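Search this site... Go

Saturday, late

Home from the funeral. Feet wrecked. 170 people in a hall meant for a lot less, and still they kept coming up the steps. Mwanahawa Rotich would have told them all to go home and feed their dogs.

Service ran long. Six speakers, five of them cried, the last one sang. Her favourite hymn, wrong key, didnt matter. Her brother read the bit about Swai, the farm, the year the well went bad. Never heard half of it before. Twenty years next door and I never asked.

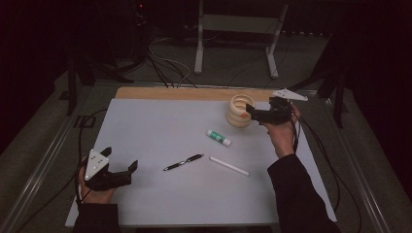
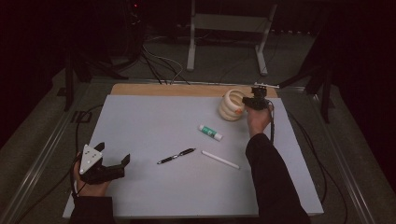
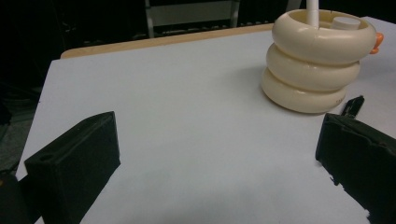

Ate too many sandwiches. Drove the cousins back to Vila Street after, they wanted to see the garden. Beans need picking. Said I'd do it tomorrow.

Must remember:
- return the big teapot
- card for her brother, he flies out early
- ring the paper, they spelled her name wrong in the notice, one n short

Keep thinking of her at the fence in that grey cardigan, telling me my tomatos were a disgrace. They were. Can't sleep yet. Kettle on again. Her kitchen light's on next door, the cousins I suppose.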